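# Bottle week: the gripper that kept letting go

Welcome to the April gallery! If you followed our last page you know we are teaching a small arm to pick things up by showing it how a hand does it. You also know that a bottle ended up on the floor. Then another one did. This page is about those drops, how we chased them, and what the work looks like now that we've changed the way we record. I had more fun with this fault than with anything that worked first time, so forgive the length of the intro (the picture is further down, under the tray recordings).

## What went wrong

The arm, which we call Vodden, had a very nice week. It picked up cups, blocks, a roll of tape, a pair of sunglasses. Then on Friday Zulema Barrientos gave it a bottle with some liquid in it and asked for a plain lift and set-down. Vodden closed its fingers, rose 120 millimeters, paused, and opened. Straight down it went, onto the edge of the table and then the floor. The lid held, thank goodness.

We ran it again with a towel underneath. Same thing, same height, same calm little pause before the fingers opened. You have to admire the consistency!

Bautista Daza hit the stop button on the second run while the fingers were still opening, and it made no difference to the bottle. That turned out to be the more serious finding. Our stop cut power to every joint, the gripper included, and the gripper has a spring that pulls it open when the power goes. So pressing stop while the arm is holding something means dropping that something. We had all been leaning over the table with our hands near it for weeks.

## Where the fault was

Two separate problems, as far as we can tell.

The first was in the recordings. The arm learns its finger opening from the position of a marker on the back of a glove plus a strip along the index finger. Imke Ehlers went through the bottle takes one at a time, all 100 of them, and found a bunch where the marker dropped out of view just after the lift. Our software (Pultell, the bit we wrote ourselves) filled each gap with the last "rest" value it had. Rest, in Pultell, means open. So the takes were telling the arm, quite sincerely, that you lift a bottle and then let go of it.

The second was the spring, described above. It came that way with the gripper and we never questioned it.

I love that the first one was hiding in plain sight. Toshio Nakajima had even plotted the finger opening weeks ago and asked why it had steps in it, and I told him it was noise. Sorry, Toshio! It was not noise.

## What we changed

- Gaps in the marker track now throw the take out. No filling, ever.
- The gripper holds its position on a stop and needs a second, separate button to release.
- Nobody reaches under the arm while it is holding anything, and the speed is capped at 50 percent until the new stop has a month behind it.
- Bottles start and finish in a tray with raised walls.

The tray was Alois Thaler's idea and I can't believe how much calmer it makes the whole bench feel.

## The gallery

### Tray recordings, open hand

Every new take begins with the thumb and index finger spread wide next to the tray, and the marker on the back of the glove turned up. If the marker tips away at this point we start over. There's amber liquid in the bottle for this set, and the gray band around its middle is what we aim for.
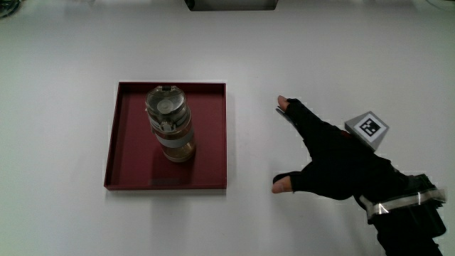
### Still to come

We're recording the rest of the bottle set with the new rules, and after that it's over to the Ernero bench, where Imke wants to repeat the lift with the speed cap on and a thick foam mat under everything. Zulema is rewriting the gap check so it complains out loud while you record, with a really awful beep she is very proud of.

If your own gripper springs open on a stop, please go and find out today, with something soft and unbreakable in its fingers! We'd love to hear what you did about it. Notes about the second button, including the wiring sketch, are in the Benítez folder next to the old stop diagram, and Bautista is happy to answer questions about either one.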